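**Drasent opens orders for the Kairys, a hand-held gripper kit for teams that teach robots by showing them**

*For release in September*

Drasent is delighted to announce that the Kairys hand-held gripper kit is now open for orders, after a long summer of building, breaking, rebuilding and a great deal of tea. The kit lets a person carry a gripper in one hand, do an everyday task with it, and record that task from the tool's own point of view, so that a robot arm can later be trained on what was recorded.

Readers who followed our early trial program will remember the first version, which was a bit heavy and (we'll admit it) rather hard on the wrist. The new Kairys has a softer trigger pull, a slimmer grip and a camera mount that stays put when you set the tool down in a hurry. Our trial teams spent 25 days with it in kitchens, stock rooms and a hotel laundry, and their notes shaped nearly everything about the finished kit, right down to the length of the cable.

"I must have folded more napkins this year than in the rest of my life put together," says Darius Lūse, who leads product design at Drasent. "You pick the thing up, you do the job, and after a little while you stop thinking about the tool and start thinking about the napkin again. That was the feeling we were after, and I'm so pleased we got there – it took us 4 complete redesigns of the handle!"

Each kit comes with the gripper, a camera, a charging dock, 3 sets of finger pads and a padded carrying case. The pads come off with a small hex key, also in the case, and a worn pair can be changed between takes without sending anything back to us. Recordings go to Cerkero, our desktop program, where they can be trimmed, named and sorted before training. Cerkero is included with every kit, and updates to it are free for as long as you own the tool.

Soft goods were on our minds all the way through. Cloth slides, bunches up and hides its own edges, and many of the people who wrote to us over the past year wanted help with exactly that. The Kairys opens wide and closes gently, and the camera looks straight down past the fingers, so the recording shows the material being approached as well as the grip itself. 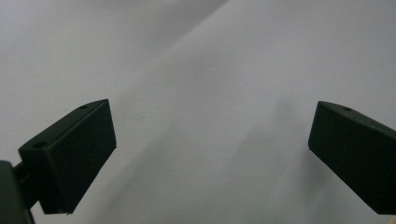

*The view between the open fingers, over a pale, softly creased surface.*

The Kairys kit costs $2,000, with a lower price for schools and for teams ordering several kits together. Orders placed this month will ship from our workshop in Unel, where every kit is put together and checked by hand before it goes in the box. Spare pads, docks and cables can be ordered separately, and our support desk is open from 9 a.m. to 5 p.m. for questions large and small.

We would also love to lend a kit to anyone who'd like to write about it or try it out with a class. Loans run for a few weeks, we cover the postage both ways, and one of us will gladly walk you through the first session over the phone.

**About Drasent**

Drasent designs and builds hand-held recording tools and the software that goes with them. The company is based in Unel and began as a repair shop for lab equipment, and we still keep the old workbench by the front door.

**Press contact**

Darius Lūse, Drasent, Unel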